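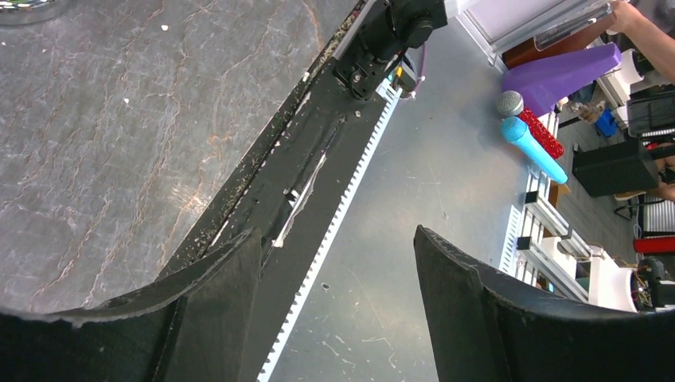
I'm training a small pick policy on Clarka (our home-built arm) with Flirkemix doing the planning, and I'm completely hooked, but the wrist view has me stuck. We've logged 301 episodes and the policy is lovely on plain objects. Put it anywhere near its own rail and the segmenter loses the plot. The white toothed rack beside the black beam gets labelled as a graspable item again and again, and so does the strip of silvery tape on the beam. The planner then cheerfully offers me a grasp on the robot itself! The mic with the light blue handle comes out fine every time. Do I mask the rail by hand, retrain with more examples, or fix it in the planner?

Posted by gantrymoth
Reading time: 2 minutes

Search this community Search Clear

szabofan_k
Mask it, but let the kinematics draw the mask for you. You already know the joint angles, so you know where every bit of the robot ought to be in the wrist view. Render the rail and rack from your model at each timestamp, grow the outline by a few pixels, and throw out any detection that falls mostly inside it. I did this with the Szabó tracker on Monday evening and the false grasps went from 174 in a test batch to 2, and I may have cheered out loud.

Two snags. Your camera calibration has to be decent or the mask slides off the teeth. And check your timestamps, as my joint readings were lagging the images and the mask trailed behind on fast moves. It looked exactly like a bad calibration and I wasted a whole afternoon on it.

Tape won't be in your model, obviously, but if it's flat on the beam the beam's outline covers it anyway.

pelican_drive
more data. worked for me

tinsnail
I'd do the mask as above and also add a check in Flirkemix, so a bad detection can't turn into a bad motion. Put the rail in as a collision body with a bit of padding and reject any grasp whose closing path touches it. In the settings it's under the scene tab, and you'll want to reload the scene afterwards or it keeps the old one (caught me out twice).

On retraining, I'd be careful about throwing episodes at it blindly. I collected around 700 in Cinavora before I noticed that nearly all of them had the rail in the same spot, so the model had just learned the spot. Move the carriage up and down between takes, change the lighting, and label the rack as its own class instead of background. Cinavora lets you copy a label through a whole clip, so it's quicker than it sounds. Do post the before and after if you try it, I love seeing these things click into place!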